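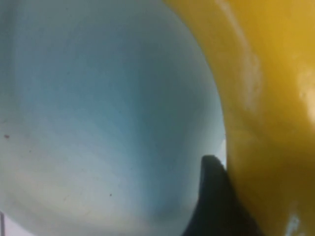 Clementina Gouveia wrote in to say that she had followed my last post on limescale to the letter, that her bathroom now smelled like a chip shop, and that the gray ring was still there. Could I please explain myself.

Fair enough. I left out the part about waiting, which is most of the job, and I was vague about what kind of ring we were dealing with. So let's do it over, properly, with the boring bits left in.

First, work out what you have

Scale is chalky. Run a fingernail across it and you'll feel a ridge. Soap film is slick and comes up gray on a dry paper towel. Metal marks look like pencil lines and are usually left by a pan, a watch strap or a bucket handle. Each one wants something different, and vinegar is only good for the first. Clementina, I suspect you pickled your soap film.

What you need

White vinegar, the cheap kind
Paper towels
Dish soap
Baking soda
A soft sponge without the green side
Rubber gloves
Patience, or a decent podcast

Before you start

Check what your sink is made of. Glazed ceramic will put up with a short vinegar soak. Marble won't, and neither will old enamel that has lost its shine. If you rent and have no idea, try a patch under the overflow where your landlord has never looked and never will.

Don't mix any of this with bleach. Vinegar and bleach together make chlorine gas, and a clean sink is a poor trade for your lungs. If somebody used bleach in there this morning, rinse until you're bored and come back tomorrow.

Soap film

Start with this even if you think you have scale, as film likes to sit on top of it. Squirt dish soap on a damp sponge, add hot water, and go around the sink in small circles. Rinse and dry it with a towel. Dry it properly! A wet sink looks clean whatever is on it, and I have congratulated myself far too early on that basis.

Scale

1. Lay paper towels over the crust and press them flat.
2. Pour vinegar on until they stick.
3. Leave. Give it up to 2 hours, wetting the towels again if they dry at the corners.
4. Peel everything off and wipe with the sponge.
5. Rinse with plenty of cold water.

If there's a ridge left, do it again. Thick scale took years to arrive and sees no reason to hurry out. I did three rounds on the sink in our old place on Cordeiro and only the last one made me feel like a competent adult.

Open a window. The chip shop smell goes by evening – mostly.

Metal marks

Mix baking soda with a little water until it's like toothpaste. Rub it on the line with a wet finger, lightly, and rinse. You may need a second go. If the line is still there and you can feel a groove, it's a scratch, and we move on to acceptance.

The drain ring

Chrome around the drain doesn't love vinegar. Keep the soaked towels off it, or rinse it the moment you're done. An old toothbrush with dish soap gets the gunk out from under the lip. I won't describe the gunk.

Keeping it that way

Wipe the sink dry at night. I know. I resented it too, and I managed the whole of February before I slipped. Fix the drip as well, if you have one: a washer costs very little, and most ring-shaped stains start directly under a tap that "isn't that bad."

Nuno Garcia asked last time whether a pumice stone would be quicker. It would, and it can take the glaze along with it, after which every stain has somewhere nice to live. Please put the pumice back with your feet.

Next up is shower doors, once I've finished avoiding mine.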